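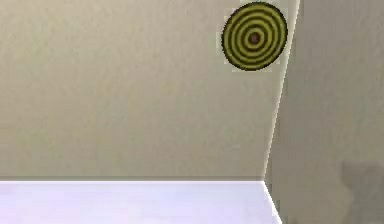
Category: Club Sports Research

Last updated: March

14 comments | 37 shares

4.2 Do partner clubs bring people back?

I went into this part expecting the Moseck deal to show up mostly in shirt sales. What I got was more fun! Of the 879 flag players who signed up through the Olturura league, 118 bought a ticket to a pro game later that season (Figure 3 plots them by month - look at the bump after the playoffs). Lesia Zhuravel ran the same check on the youth side and found a flatter line. I'd love to call that an age effect, but we only had one season of youth records, so I'm leaving it alone until Section 5.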